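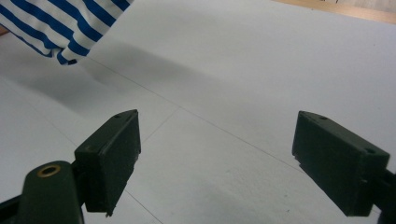
PLONCOMBE, Thursday, February 14, 2019

Section 5: Setting up your first Sterkamov box

Okay, so you've got your login for Yeom and a box number from me, and you're itching to read other people's mail. I was too! The Sterkamov papers are mostly letters to a department store owner who spent every Christmas season answering begging letters from strangers, and there are more than 2,000 of them. Go slowly with the first box and the rest will feel easy.

1. Open Yeom and choose your box from the list on the left. If you see "Locked," someone else is in there – write to me and I'll sort it out.

2. Type your initials in the Reader field. Small letters or capitals, I don't mind, but stick to one.

3. Open the first folder and page through the whole letter before you type a word. Writers who ran out of paper liked to finish up the margin of page one, and you want to know that before you get to "turn back to the start."

4. Transcribe line by line, keeping the spelling exactly as written. "Recieve" stays "recieve."

5. Put anything you can't read in square brackets with a question mark. One bracket per word, please, even if a whole line has you beat.

6. Fill in the Place field from the letter itself. The postmark goes in its own field lower down (a lot of people mailed things from Clundlow who lived nowhere near it).

7. Press Save, then Next. Yeom doesn't save by itself.

Note: A letter can hold up to 1,000 words in the main field. Only a handful go over. For those, carry on in the Overflow field and start with the last word you typed, so Mi-kyung Koo can match the two halves when she checks them.

Note: Children's letters often have no date. Leave the field blank and don't guess from the toys they ask for. I spent a very happy evening doing that with one about a tin fire engine and I was off by a decade.

Caution: After roughly 30 minutes without typing, Yeom logs you out and drops whatever you haven't saved. Save before you go make coffee.

Caution: Some of these are hard reading – sick parents, lost jobs, a few deaths. You can skip any letter with the Pass button and it goes back in the pile with no note against your name.

When the box is finished, click Send for Check. Corrections come back marked in green, and Section 6 covers what to do with them.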